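Fitted sheet won't lie flat, and what to do with faint stains?

Posted by Marisol Serrano, Jul 24, 2019

Hi all, I've got a big bed in the spare room that always looks slept in, even when I've only just made it. The sheet wrinkles in the middle whatever I do, and there are some faint stains I can't shift. I've ended up using the bed as a shelf as well (phone charging on it, a blue cloth dumped there, a big cardboard box up against the wall), so that can't help! Do I need to buy a new sheet before my sister comes to stay, or can this one be saved?

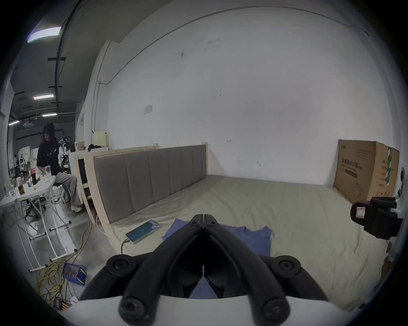

2 replies

Sheldon Fortin
Get the box off first, you'll never pull a sheet tight with that sitting on the corner. Then do the corners diagonally, top left then bottom right, and so on. I iron mine on the bed with a towel underneath, my wife thinks I'm mad. For the stains I'd soak it overnight in the bath with ordinary washing powder and not put it anywhere near the dryer till they've gone.

Iraís Esquivel
I agree about the diagonal corners, but check the depth of your mattress too. I had the same trouble in our flat in Prondham for years and the sheet was simply too shallow, so it crept up every night. Elastic straps underneath sorted it out. Yours has those long folds going across the middle, and I'd guess it's a bit too big, in which case tuck the extra under on the wall side where it won't show. I wouldn't buy new just for a visitor, put a nice blanket over it!
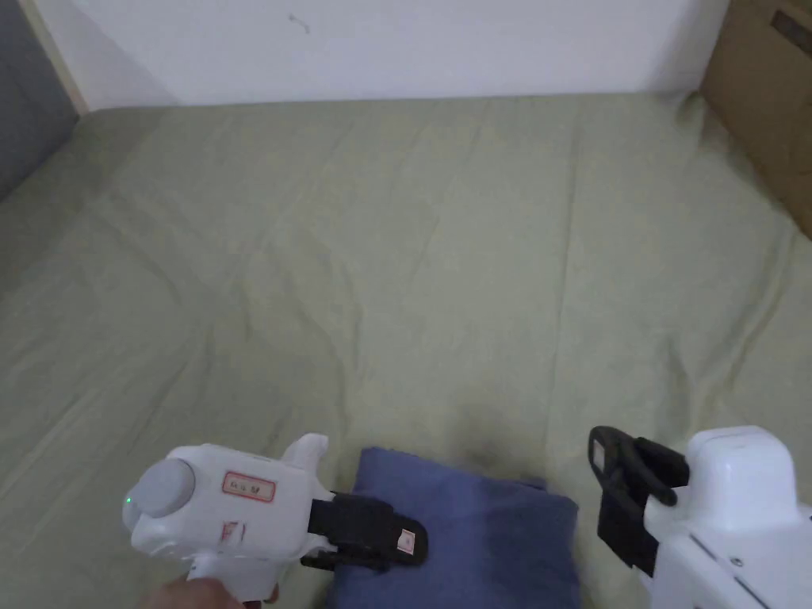
Creases across the middle of the sheet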